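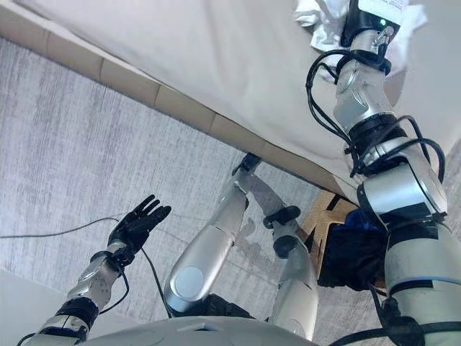
# Clearing the floor before a standing arm test

These are the steps we follow at Floroment before a humanoid is allowed to move its arms while standing on its own feet. They apply to the Koststead room and to any borrowed space. Welington Portela keeps the master copy, so send changes to him and don't edit the printed sheet.

You need one operator and one spotter. The operator runs the software. The spotter holds the stop button and does nothing else until the test is over.

## 1. Mark the work area

Measure the reach of the arm from the shoulder to the fingertips with the hand open. Add the length of anything the hand will hold. Tape a line on the floor at that distance plus one long step, all the way around the robot. People stay outside the line while the motors are on.

If a wall or table falls inside the line, write it on the run sheet and limit the arm's range in software so it stops short. Try the limit at slow speed first.

## 2. Deal with cables

A cable on the floor is both a trip hazard and something a foot can land on. In order of preference:

- Unplug it and take it away.
- Route it behind the robot, outside the tape.
- Cover it with a flat cable guard, and treat the guard as an obstacle.

On carpet, ordinary tape lifts at the edges after a few hours. Press it down again before each run, or use a guard.

Cables on the robot's own arms need checking too. Move each joint by hand through its full range with the power off. A loop should have enough slack at the far end of the motion and should not hang where the fingers can hook it. Stop if anything pulls tight.

## 3. Move soft items

Boxes are easy to spot. Bags, clothing and packing sheets get missed, and they are worse for the hands. Thin plastic can wrap around a wrist or work its way into a finger joint. Fabric hanging over an edge can be caught and drag down whatever is on top of it.

Unless an item is part of the test, it goes outside the line. If it is part of the test, list it on the run sheet.

## 4. Check the feet

Both feet should be flat, with nothing under the toe or heel. Carpet gives a little, so let the robot stand for 5 minutes and read the balance values again. If they have drifted, reset the stance before going on.

## 5. Start slow

1. Spotter says "clear" out loud.
2. Operator powers the arms and waits for the status lights. Look up the color in the Drirari manual and don't go by memory.
3. Open and close each hand 3 times.
4. Raise one arm, lower it, then do the other.
5. Run the planned motion at the lowest speed 2 times.
6. Go to normal speed only if both slow runs were clean.

## When to stop

Press stop if a person crosses the line, if a hand touches something not on the run sheet, or if either of you is unsure. The spotter does not need to ask first.

After a stop, power down the arms before reaching in. Note the time and the cause on the sheet, then go back to step 1.

Last revised Tuesday, August 16, 2022. The next review is in September.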